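Clotberg packing room – two-arm cell, weekly walk-round
Checked by Idun Eide, 2021-02-06

1. Rail and mounting plates: OK. I gave every bolt a good tug, as always.
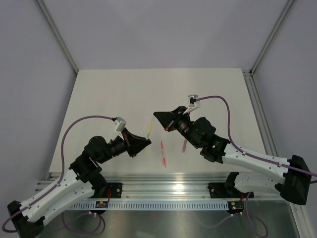

Cables next, please, and take your time with them – the purple ones like to creep toward the rail.

2. Marker handling: OK. Bikley used to sort these by hand and now minds the cell, and she tells me her wrists are much happier!
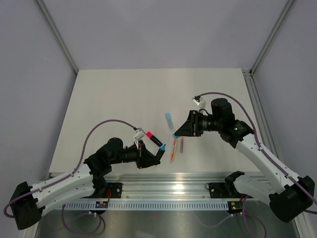
3. Grippers: OK. Wipe the fingers before any tubes go in.

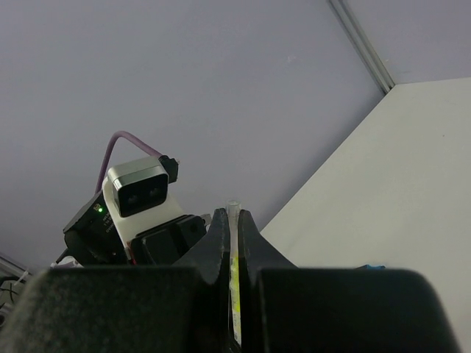

Do ask the evening crew how they feel about the new rota too, bless them, as 16 of them are still learning the stop button.

2 comments | 21 shares
Back to top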